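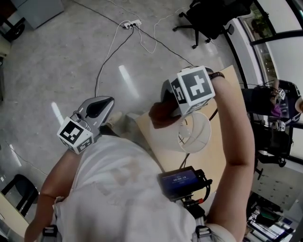

Lampshade in hand, over the table.

Playing a Warden in Rundlow: your questions, my answers
Sep 17, 2020
By Mateja Stojanović

I've had a pile of messages since the last hero guide, most of them about Jorent, so I'm putting the answers in one place. I've played 1,452 matches of Rundlow and a silly share of those were on him!

Who is Jorent supposed to be?
He's the ferryman who refused to carry the drowned king across the river and got cursed to guard the bank instead. His story runs through the Tanano chapter (the marsh map), and if you haven't played it yet, do it before you try him in ranked. You'll pick up the basics of his chain pull without anyone yelling at you.

Is he a tank or a support?
Officially he's a Warden, so a bit of both. I play him as a support who happens to have a lot of health. His lantern heals up to 74 points per tick when he's standing still, and you lose all of that the second you start chasing kills. I still chase kills. Don't be me.

When do I use the chain pull?
Later than you want to. It has an 8 second cooldown, which feels like forever in a team fight, and most new players throw it at the first thing they see. Wait until the enemy has burned their dash, then pull.

Who does he pair well with?
Mujić, all day long. She wants people bunched up for her ember trap and he's very good at bunching people up. My duo partner Áine Ní Mhurchú swears by playing him next to an archer instead, and she's ranked higher than me, so maybe ask her.

Which relics should I take?
Drowned Bell first, always. After that it depends on the other team. If they have 2 or more casters I go Reed Cloak, otherwise I just stack health and hope.

Did the June patch ruin him?
No, but I sulked for a while. They made his shield smaller and the lantern a bit slower to light, so you can't save people from across the lane anymore. He's fine if you stay close to your team.

Is he good for beginners?
Sure, if you don't mind dying a lot for the first week. Turn on the range circles in the settings, it helps with the lantern.

Will you do a guide for Mujić too?
Yes! I'm halfway through it, and the ember trap section keeps getting longer.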